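Speaker notes: Three Things on a Table
Hanane Younis, evening talk, Mac Suibhne hall, February

(Wait for the door to close. Water. Slow down, you always rush the first page.)

Hi everybody, thanks for coming out. I'm Hanane, and I write about snacks for a living, or at least that's how my mother explains it to her friends. Tonight I want to talk about the stuff we leave sitting on tables at work. The break table, the meeting table, that odd little table by the copier. You all have one!

I started paying attention at Jellero, my first office job. We had a snack table that got filled at 10 in the morning, and by noon the cookies were gone and the fruit was still there looking at us. Every single day. I ate a lot of cookies that year, so I'm not pointing fingers.

(Pause here. Somebody will laugh about their own office. Let them.)

Then I moved over to Cemis and they asked me to run the snack budget, 495 dollars a month for one floor. I thought that was a fortune. Well, have you priced sparkling water lately? I kept a notebook, and over the winter I wrote down 836 things that people took off that table. Soda went fastest in the afternoon. Apples went in the morning, but only if they were out where you could reach them. Put them in a deep bowl on the shelf and they sat there until they got soft.

(Skip the notebook page if we're past 7:20.)

So I tried a smaller table. Fewer things, more space between them, and I stopped stacking stuff. I moved the water down to the same spot as everything else, too, where before it had lived in a fridge around the corner. People took more of it. I took more of it, and I don't even like plain water very much.

(Next slide. Give them a second to look before talking.)

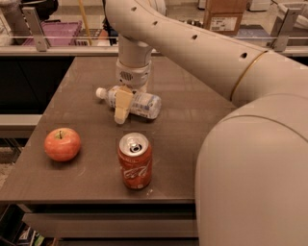 Slide 5: Apple, soda, water. Which one do you grab?

Okay, hands up for the apple. Hands up for the red can. And the water? (Read the room, say which got the most hands.) I'd go for the can, every time, around three in the afternoon. In the morning I'm an apple person, especially a streaky one like that with the stem still on.

What I'd like you to do now is turn to whoever's next to you and tell them what's on your table at work. Two minutes, then I'll ask for a few out loud. After that I'll get into the Zorkutura order sheets and how I split the budget.

(Handouts are in the blue folder. Start from the left side of the room.)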